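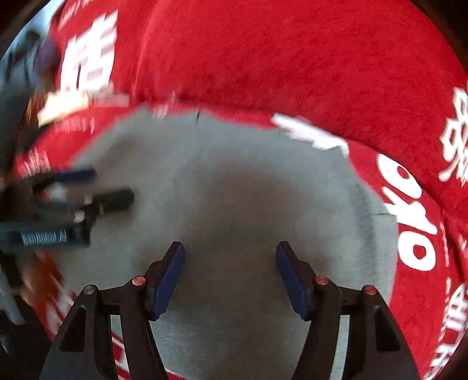

Femi Obi wrote back after the last report that the red cloth was the part she would keep if the money ran short, as people find their place by it and the grey-green surface on its own looks too much like an office. We have kept it. The printed fabric with the white lettering stays as the border round the working area, and the budget line for replacing it has been moved to lighting.

Progress since April

The work room at Drodthorpe is open and in use. Four tables are set up against the window wall and two more are on order from Hultetti. Delivery has slipped twice and we have asked for a firm date in writing. Until they come, the afternoon group is split and the second half starts at 3.30.

Surfaces. We tried bare table tops first. Small parts rolled off and the glare from the windows was bad by mid-afternoon. The grey-green has been easier on the eyes and we will use the same colour for the new tables. Selamawit Derese is keeping the offcuts for patching.

Cloth. The remaining red fabric is on the top shelf in the store. It frays where it has been cut by hand. Nahom Endale has started hemming the edges and expects to finish before the new tables arrive. One length was washed too hot and has shrunk, so it will be cut up for covering the tool boxes. All washing is now done cold.

Storage. The shelving from Riviere is up, apart from one bracket that does not fit the wall on the stairs side. A replacement has been promised. The labels still need doing.

Attendance. 40 people have signed up, against a target of 40. The waiting list is short and we do not plan to advertise until the extra tables are in.

Spending

Of the grant, 3,000 remains unspent. Most of this is held for the tables and for the electrician. Getachew Birhane has the invoices and will send copies with the next claim. The Sistonent order was cancelled before payment and nothing is owed on it.

Problems

The room is cold before ten in the morning. The heater trips the sockets on that side if the kettle is on as well. Letay Hadgu has spoken to the landlord about a separate circuit and is waiting for a quote.

Next period

Take delivery of the tables and cover them to match. Finish the hemming. Fix the bracket and label the shelves. Agree the electrical work, if the quote is within the sum held back for it.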